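7. Faults with a heated tool in the gripper

This section covers faults that occur while the Pluller arm is carrying a soldering iron. For faults with unheated tools, see section 6. For wiring faults at the base, see the Dunach controller supplement.

Revision 3. Last changed 03/10/2022.

CAUTION: A soldering iron stays hot enough to burn skin and melt printed parts well after its supply is switched off. Treat the barrel and tip as hot at all times during this section. Do not rely on color, smell or the lamp on the soldering station.

CAUTION: The emergency stop removes power from the joints. It does not remove power from the iron unless the iron is plugged into the switched outlet on the Dunach controller. Check this before the first run.

7.1 Symptoms

Tool slip. The iron turns or slides in the jaw. The tip arrives off target and the offset changes from one cycle to the next.

Jaw sag. The iron stays firm in the jaw but the whole gripper droops when the arm is extended. The offset is nearly the same on every cycle.

Cord pull. The tip is on target in one part of the work area and off target in another. The error grows as the arm moves away from the point where the power cord is hung.

Fault code E11. The gripper servo has drawn too much current for longer than the permitted time. The controller holds all joints and sounds the buzzer. The jaw may relax when the code is cleared.

More than one symptom can be present. Cord pull often leads to tool slip, and both can end in E11 if the jaw setting has been raised to compensate.

7.2 Making the cell safe

1. Press HOLD on the pendant. Do not press the emergency stop unless a person or the work is at risk. With joint power removed, the arm can drop under the weight of the tool.

2. Switch off the soldering station at its own switch, then unplug it.

3. Look at where the tip is. If it is touching the work, a panel, a cord or the backdrop, jog the arm away in SLOW mode before doing anything else. Jog along one axis at a time.

4. Wait until the tip reads below 40 °C on a contact thermometer. Keep hands out of the work area until then.

5. Place the metal catch tray under the tool.

Note: Do not clear E11 before the tray is in place. Clearing the code resets the gripper servo, and the iron can fall.

7.3 Inspecting the tool and the jaw

Carry out this inspection with the iron still held. Once the iron has been taken out, there is no way to tell how it was seated when the fault occurred.

1. Check the clamping point. The jaw must hold the iron by the handle, never by the metal barrel. Printed parts soften when clamped to the barrel, and the grip is lost without any fault code.

2. Check the clearance between the tip and the nearest surface. Include surfaces beside the work. A slip of a few millimeters is enough to bring the tip into contact with a panel edge or trim strip.

3. Follow the power cord from the handle upward. It must leave the handle in an easy curve, with slack at full reach. It must not bear on the arm or on any edge.

4. Follow the thin cable that runs down to the lower jaw. It must hang clear of the iron in every pose used by the program.

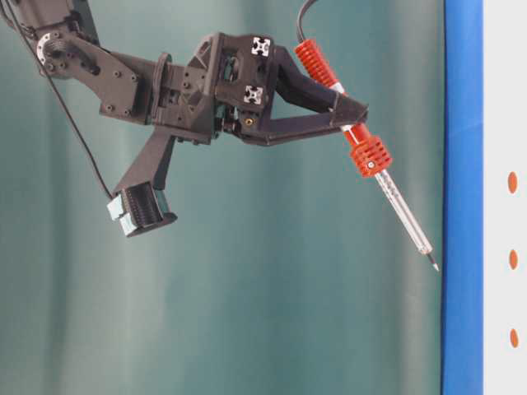
5. Look at the lower finger with its ribbed pad. If it hangs open while the iron is held at the upper finger, the tool is relying on the upper clamp alone. Confirm that the program calls for this pose. If it does not, record the reading of joint 6 and go to 7.4.

6. Check the screws and the threaded inserts in the gripper body. An insert that turns with its screw has pulled loose from the print. Replace the bracket. Do not glue the insert back in.

7. Open the clamp and lift the iron out by the handle. Inspect the inner face of the finger for gloss, flat spots or dark marks. Any of these means the part has been overheated and must be replaced.

7.4 Jaw does not close on the tool

1. With the iron removed, select GRIPPER, then MANUAL, on the pendant.

2. Close the jaw in steps of 2 degrees. Stop if the servo buzzes without moving.

3. If the jaw closes smoothly, the fault is in the stored close position. Re-teach it with a cold iron of the same diameter.

4. If the jaw stops part way, remove power and look into the pocket in the gripper body. Clear any solder beads, print debris or cut wire from the gears. Use tweezers. Compressed air drives beads further in.

5. If the pocket is clear and the jaw still stops, replace the servo (Nukutholm spare kit, bag C).

Do not raise the grip force above 77 percent to cure a slip. The setting will hold for a while and then bring up E11, usually at the far end of a move where the cord load is highest.

7.5 Correcting cord pull

1. Hang the power cord from the overhead hook, directly above the middle of the work area.

2. Jog the arm to each corner of the work area with the iron cold and unplugged. Watch the handle at each corner. It must not rotate in the clamp.

3. If it rotates, lengthen the slack between the hook and the handle and repeat step 2.

4. Tie the cord to the upper arm only if the hook cannot be used. Leave a loose loop at the wrist — a tight tie moves the strain to the handle entry and will break the cord there.

7.6 Return to service

1. Refit the iron, cold, and run the tool offset routine (section 4.3).

2. Run the full program once with the iron cold and a paper target in place of the work.

3. Compare the marks. If any mark is more than 1 mm off, repeat from 7.3.

4. Plug in the iron, bring it up to temperature and run the program at SLOW. Stay within reach of the HOLD key for the whole run.

5. Enter the fault, the parts replaced and the joint 6 reading in the cell log.

If the same symptom comes back within roughly 3 hours of running, take the arm out of use and send the complete gripper to the Beneš service desk with a copy of the log page. Grippers built before the December change to the finger bracket are exchanged as a unit and are not repaired.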